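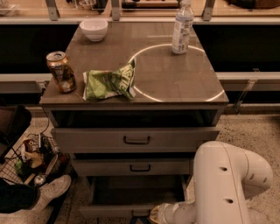
Cabinet on casters, dark taupe top.

Clatcombe Mobile Cabinet
Maker: Lirkov
Sold and serviced by: Zullell
Data sheet revised March 2019

Overview
The Clatcombe is a low storage cabinet for offices, studios and waiting areas where furniture is moved often. It rolls on casters and ships fully assembled. The top is rated as a work surface and may be used for light equipment, paperwork or refreshments.

Specifications
Width: 800 mm
Depth: 540 mm
Casters: swivel, front pair with foot brake
Top finish: matte or low sheen
Lead time: 14 working days from order

Top surface
The top is a single panel with no seam. The finish resists tea, coffee and most water-based inks. Solvent markers and acetone will damage it. Wipe with a damp cloth and mild soap, then dry. Do not use scouring pads. Adhesive tape and vinyl decals can be applied, but should be peeled off slowly at a low angle. Residue left by decals comes off with warm water and a plastic scraper.

Tops are not interchangeable between the Clatcombe and the older Yimer cabinet. The fixing holes are in different positions.

Moving and parking
Release both brakes before moving. Push from the long side at the level of the top, and cross door thresholds at a right angle. The casters are suited to hard floors and short-pile carpet. On deep carpet the cabinet will roll, but the brakes may not reach the floor side of the wheel cleanly – check that both pedals click.

Do not sit or stand on the cabinet. Do not lift it by the edge of the top.

Service
Hair and thread collect at the caster axles. Clear them when rolling becomes stiff. Replacement casters are sold in packs of 2 and fit without drilling. A worn brake cannot be adjusted and the whole caster must be replaced.

Warranty
The body and top are covered against faults in material and assembly. Casters are treated as wear parts. Claims need the order number and the label code from the underside of the cabinet.

Contacts
Orders and finish samples: Azucena Lozano
Parts and repair: Wondimu Wubshet

Orders placed before the end of April ship with the current caster type.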